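Pliltemville, evening, June

The work part of this trip finished at four, so I have the rest of the week to myself and a guest room with a window that opens onto a wall. The brochure called it a courtyard view. I suppose a courtyard has to have walls.

Took the slow train up to Bular this morning. Everyone at the office had told me I must, in that tone people use when they have been once, eleven years ago, with their parents. The ticket machine wanted exact coins or a local card and I had neither, so I queued at the desk behind a family with a pushchair and a very long question. Missed the 9.20. The next one left when it felt like it.

The line is supposed to be one of the great scenic rides of the region. I will say that there is a lake, and that I saw it between two tunnels for about as long as it takes to find your glasses. The man opposite slept through the whole thing with his mouth open and I don't think he missed much. After the second tunnel it's sheds, allotments, a tile yard, then sheds again until the valley tightens up and you start to believe in the mountains a bit.

Bular itself is 522 steps above its own station. I know this because there is a sign at the bottom telling you so, and another at the top congratulating you, and a kiosk next to the second sign selling water at a price that made me laugh out loud. I bought it, of course. There is a lift, closed for repairs until further notice, and the notice had faded nearly to nothing.

The old town is pretty. I'd be lying if I wrote otherwise. Painted shutters, a fountain with a bear on it, geraniums in such good order that I felt one of the petals to see if it was real (it was, and a woman looked at me from her doorway). But I counted on there being a place to sit down without ordering something, and that was foolish. Every bench has been swallowed by a café terrace.

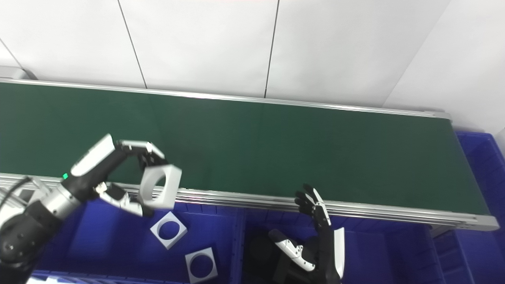

Lunch was at Pawłowska, which the guidebook swears by. Dumplings, up to six fillings depending on the day, and the day had two. I had the cabbage. They were good, heavy little things with burnt edges, and I'd have enjoyed them more if the waiter hadn't told me the recipe was 1,000 years old. Potatoes were in the dough. I let it go. The soup that came with them tasted of hot water and somebody's good intentions.

Afterwards I walked the ramparts, or the stretch of them that's open, and then did the museum because it had started to spit with rain. Four rooms. One has the town charter, under glass so scratched that it might be anybody's charter. One has a great many spoons. The audio guide was convinced I was in a different room from the one I was in, and I went along with it for a while, admiring a suit of armour that was plainly a butter churn. The fourth room is the shop.

I had meant to go on to the Dredier viewpoint, where on a clear day you can see 21 peaks. It says so on the tea towels. It was not a clear day, and the bus driver, when I asked him if it was worth going up, pulled a face and lifted both hands off the wheel. I took that as advice. So no peaks, and I can't say whether there are 21 of them or nine and a lot of wishful pointing.

Came down the steps instead, which was harder on the knees than going up, and had half an hour on the platform with a bag of cherries from a stall outside the station. Best thing all day, dark and splitting and cheap - juice down my cuff now, and it hasn't come out with hotel soap. The sun came out the moment the train moved off. I got the lake again too, other side of the carriage, and it had gone a sort of pewter colour with one small boat on it. I did look up for that.

Feet sore. Shoes stuffed with newspaper on the windowsill. The desk downstairs says tomorrow will be fine and that I should do the gorge, and the same desk told me this morning I wouldn't need a coat. I'll see what it looks like at seven and decide then. Must remember coins.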